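The Friday Catch-up: Flannelette weather, library fines and a good soup

By Annick Le Goff
Friday, November 25, 2022
13 comments | 50 shares

Well, we got through the first proper cold snap in Coltness, and I've spent most of it in thick socks with the kettle going. I had grand plans for this week's item (a long think about winter tires, lucky you) but I got sidetracked by sleep. Mine has been rotten, and when I grumbled about it in the last newsletter my inbox filled up with advice, some of it lovely and some of it involving onions.

So I've been trying things. I'm a light sleeper who lives on the corner where the snowplough turns around, and I'm at the age where I wake at four and start composing letters to the gas company. My mum slept like a stone until she was ninety. I did not get that gene!

The first thing I changed was supper. I used to eat late, after choir, usually toast standing up at the counter. Now I have soup before I go and an apple when I get home, and I do think that's helped. The soup is just red lentils, a tin of tomatoes, an onion, a good spoonful of cumin and whatever's going soft in the crisper. Squeeze half a lemon in at the end. It freezes well in old yogurt tubs, though label them, or you'll be thawing rhubarb for lunch like I did on Tuesday.

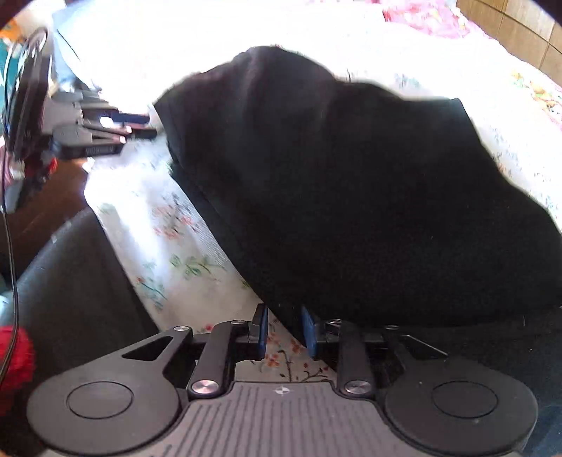 The bedroom itself

I'd always read that a bedroom should be cool, and I'd always ignored it, being a person who likes to be toasted on both sides. But I turned the thermostat down two degrees at bedtime and put a second blanket at the foot of the bed, and I'll admit the experts have a point. It took three nights to stop resenting it.

Then there's the matter of bedding. Despina Marinescu wrote in to say that she and her husband have gone over to separate duvets, one each, the way they do it in half of Europe, and that it has saved the marriage. I was skeptical. Harold and I have been fighting over the same queen-size for longer than I care to say, and he rolls himself up in it like a cabbage roll. But there was a sale at Saven, so home I came with two singles and a very smug look on my face.

What a difference! He has his heavy one, I have my light one, and if he wants to thrash around at midnight he can do it on his own side of the border. It does make the bed look a bit like a dormitory in the morning. I've decided I don't care about that either.

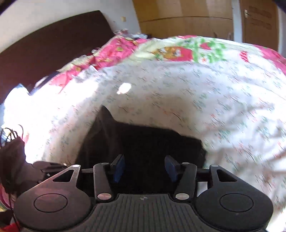
And while I'm on the subject, I've given up making the bed first thing. My grandmother would faint. I used to have the corners tucked before the coffee was on, but I now throw everything back and leave it to air until lunchtime, and it feels fresher when I climb in at night. Whether that's science or laziness I couldn't tell you – probably a bit of each.

The bit I can't seem to fix is the four o'clock waking. I've tried the radio turned down low (ended up listening to a whole documentary on eels) and I've tried counting backward. Shigeru Tsuji from the book club swears by getting up and sitting in a different chair for a while, with a dull book and no phone. I've been using an old history of canal locks that came from the library in April and should have gone back in May. It is magnificently dull. I'm on chapter 2 and I've been at it for weeks.

Speaking of which, the Yip Street branch has done away with fines, so if you've been hiding from them over an overdue murder mystery you can come out now. They'd just like the books back. There's a drop box by the side door, though it does freeze shut, so give it a good tug.

Next week I really will do winter tires. Harold has opinions, and I've promised him a paragraph. In the meantime keep your sleep tips coming, but I'm drawing the line at onions in socks.

Comments

Bianca Sârbu
We did the two duvets years ago and would never go back. My sister thinks we're having problems. We're having eight hours!

Vasilică Bratu
Try barley in that soup in place of half the lentils. Needs longer on the stove but it sticks to your ribs. Also which canal book is it, I might like it.

Despina Marinescu
Glad to have been of service, Annick. Tell Harold he's welcome.

Shigeru Tsuji
The chair has to be uncomfortable. I should have mentioned that.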